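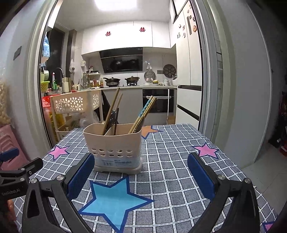
Week 2: Running a Charity Golf Day

Today we get to my favorite topic, the scramble format! Everyone on a team tees off, the team picks the best ball, and all play from there. Beginners love it.

Our case is the Kurine Open, which had 178 players in 2021 and sold 600 raffle tickets (wow!). Read the budget sheet before class and note what the sponsors paid for.

Draft plans are due 19th June.

Related handouts
Finding Hole Sponsors
Leclerc Cup: Pairings
Rain Plans at Ovham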